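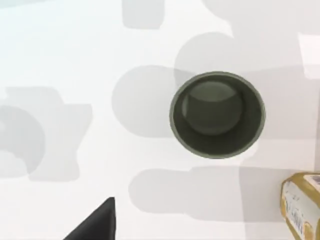 Gobelet vert olive, sans anse, vu de dessus.

Le gobelet, l'outil de cuisine que j'utilise le plus !

Astuces maison -- Cuisine -- Mesurer, verser, ranger

J'ai longtemps eu un tiroir plein de doseurs, de cuillères attachées par un anneau et de verres gradués dont les traits s'effaçaient au lavage. Et puis un été, dans une location de vacances où il n'y avait ni balance ni verre mesureur, j'ai fait toute ma cuisine avec un simple gobelet. Quel plaisir ! Depuis, je n'ai jamais vraiment arrêté, et je vous livre en vrac tout ce que j'ai appris (il y en a pour le sucré, le salé et même pour les plantes).

Choisir un gobelet et s'y tenir

Prenez-en un qui ne vous quitte plus. Remplissez-le d'eau à ras bord, versez l'eau dans un récipient posé sur la balance et notez le poids : un gramme d'eau fait un millilitre, et vous voilà avec la contenance exacte. Le mien fait 20 cl. J'ai écrit le chiffre sur une étiquette à l'intérieur de la porte du placard, avec en dessous les poids des ingrédients que j'utilise tout le temps. La farine n'a pas le même poids selon qu'on la tasse ou non, alors je la verse toujours à la cuillère et j'égalise avec le dos d'un couteau.

Les proportions qui marchent à tous les coups

Pour le riz long, un gobelet de riz et un gobelet et demi d'eau, à couvert, feu tout doux, et on ne soulève pas le couvercle ! Pour la semoule fine, un volume de semoule, un volume d'eau bouillante, un filet d'huile d'olive et cinq minutes de patience. Mon voisin Nabil Bataineh la travaille ensuite du bout des doigts avec une noisette de beurre, et je vous assure que les grains se détachent merveilleusement.

Pour la pâte à crêpes : 2 gobelets de farine, 4 œufs, une pincée de sel et environ quatre gobelets de lait, qu'on ajoute petit à petit en gardant le dernier demi-gobelet de côté. Selon la farine, il sert ou il ne sert pas. Laissez reposer une heure si vous pouvez. Si vous ne pouvez pas, elles seront bonnes quand même.

Verser sans en mettre partout

Une goutte qui coule le long de la paroi, ça m'agaçait terriblement. Deux solutions : verser franchement, d'un geste un peu rapide, ou poser une cuillère en bois en travers du bord et laisser le liquide suivre le manche. La seconde est parfaite pour l'huile et pour le caramel liquide. Et pour le miel, huilez légèrement l'intérieur avant de mesurer, il glissera tout seul !

Découper, démouler, aplatir

Retourné et fariné sur le bord, un gobelet découpe de très beaux sablés. Tournez-le d'un quart de tour avant de le relever, sinon la pâte reste collée dedans. Un fond bien plat sert aussi à tasser les biscuits écrasés d'un cheesecake -- un morceau de papier cuisson entre les deux et rien n'accroche. Je fais pareil avec des pommes de terre cuites à l'eau : on les écrase doucement sur la plaque, de l'huile, du romarin, 100 grammes de fromage râpé par-dessus et au four jusqu'à ce que ça croustille. Un délice !

Les odeurs et les traces

Le café et le curry laissent leur souvenir un peu partout. Une cuillère à café de bicarbonate, de l'eau tiède, une nuit entière, et on rince au matin. Pour les auréoles de thé, frottez avec du bicarbonate à peine humide et un chiffon doux. J'évite les éponges qui grattent : les rayures retiennent ensuite toutes les taches. Laissez sécher à l'envers sur un torchon plié, légèrement décalé du bord pour que l'air passe.

Si deux gobelets empilés refusent de se séparer, mettez de l'eau froide dans celui du dessus et trempez celui du dessous dans de l'eau bien chaude (pas bouillante si c'est du verre). Attendez une minute et tirez tout droit.

Et sur le rebord de la fenêtre

En juillet, j'y mets le basilic coupé, les tiges dans deux doigts d'eau, loin du plein soleil. L'eau se change tous les jours. Au bout d'une semaine les racines apparaissent et on peut rempoter. La menthe va encore plus vite, la ciboulette non, ne vous donnez pas cette peine.

Vos messages

Ásdís Eskildsen m'écrit qu'elle congèle son bouillon directement en portions d'un gobelet, dans des sachets posés à plat. J'ai essayé avec un bouillon de légumes et j'adopte tout de suite ! Pensez juste à noter le contenu sur le sachet avant de le remplir, le feutre n'écrit plus une fois que c'est mouillé.

Prochaine page : les bocaux, les couvercles récalcitrants et ma recette de citrons au sel.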